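How to Track Down a Gripper That Drops Things Halfway Through a Lift

If you run a two-arm tabletop setup, sooner or later you'll hit the fault I spent most of July chasing. The arm goes down, the fingers close, everything looks great, up it goes... and then clunk. The lid or the plug or whatever you picked up is back on the table, usually rolling. No error message, no red light, and the log swears the grip was fine the whole way.

I went through every wrong answer before I got to the right one, so I've written this up in the order I wish I'd done it. You'll need a hex key set, a paint marker, a rag, some isopropyl alcohol and whatever software you use to read out your gripper position. Mine is Zutodum, but anything that shows commanded and measured values side by side will do.

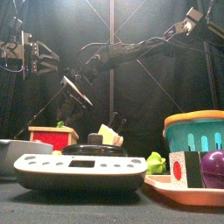
Written by Tươi Âu
Filed under: Fixes and Faults | 3 comments

Before you start

Hit the emergency stop, then cut power at the strip too. I know, I know. But I once had my thumb between the fingers when a queued command went through, and a gripper that can't hold a toy pot lid can still hurt you plenty. Arms also sag when the motors let go, so put a hand under the forearm or park it somewhere low first. If you have two arms, power down both of them, even if only one is acting up. The good arm is the one that'll swing over and bonk you.

Step 1: Make it fail on purpose

You can't fix a fault that shows up whenever it feels like it. Pick one object and one motion and repeat it until you can get a drop fairly reliably. I like something with a small knob, like the lid on a toy stove, and I lift it straight up, hold, and set it down again. Slow is better. My drops got a lot more frequent when I slowed the lift down, and that turned out to be a pretty big hint that I completely ignored for a week.

Write down which arm, which object, and where in the lift it let go. A notebook is fine. Mine has coffee on it.

Step 2: Clean the fingers

Do this one early, it takes two minutes. Skin oil and dust build up on the contact surfaces and smooth plastic will slide right out. Wipe both fingers with alcohol on a rag, let them dry, and run your test motion again. If your drops go away, congratulations, go have lunch. Mine got a tiny bit better and then went right back to being awful.

Step 3: Check that you're squeezing in the right place

Watch the wrist camera view while the fingers close, and stop the motion just before contact. You want both fingers reaching the knob at pretty much the same moment. If one gets there first, it pushes the object sideways and you end up holding it by one edge.

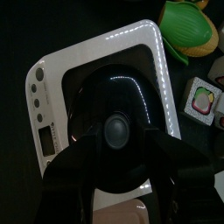

If the approach looks even from that angle, go check it from the side as well. A grip can be perfectly centered and still be too high, so the fingertips only catch the top of the knob. Lower your grasp height a hair at a time and retest after each change. Change one thing per test! I moved the height and the closing speed together once and lost a whole evening figuring out which one had made it worse.

Step 4: Compare commanded and measured position

This was the step that finally got me somewhere. Plot the position you're asking for and the position the gripper reports on the same chart, and run the lift. On a healthy gripper the two lines split a little when the fingers meet the object, and then that gap stays put. On mine the gap shrank slowly all through the lift, like the fingers were creeping closed around something that wasn't getting any smaller.

So either the lid was shrinking, or the motor was turning and the finger wasn't keeping up with it. I called Kenneth Lagman, who builds these things for a living over at Besberg, and read him the numbers. He asked if I'd marked the coupling screw. I had not marked the coupling screw.

Step 5: Mark the screw and look for slip

Power off again, both arms. Take the cover off the gripper housing and find the set screw that clamps the finger drive to the motor shaft. Draw one straight line with the paint marker across the shaft and the coupling, let it dry, put the cover back on, and run your test 40 times. Then open it up again. If the line is still one line, your coupling is fine and you can skip ahead to cables. If it's now two lines that don't meet, you've found it.

Mine didn't meet. Not even close.

Pull the screw, clean the old threadlocker off, put on a small dab of fresh stuff (I used Hukon medium strength because it was in the drawer), and tighten it down onto the flat of the shaft. Let it cure overnight. Then redo your gripper zero, or every width you've ever saved will be off.

Step 6: Check the cables while you're in there

Move the arm by hand through its full reach with the power off and watch the cables the whole time. You're looking for anything that pulls tight at the far end, or lies across the work area where an elbow can drag it.

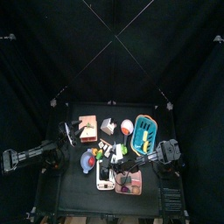

A snagged cable can tug the wrist just enough to spoil a grip, and it'll look exactly like a weak gripper in your notes. Tie up the slack near the base and leave a loop at every joint. Do the same on the second arm.

Step 7: Prove it

Run the same motion from Step 1, at the same slow speed, 300 times. I let mine go while I did the dishes in the next room (door open, stop button in my apron pocket) and came back to zero drops. I've kept count since then and I'm at 944 lifts — the paint line is still one line. I check it every month or so.

If you get through all of this and still have drops, look at your current limit next. The Doãn controllers let you set it separately for closing and holding, and it's easy to raise the first and forget the second.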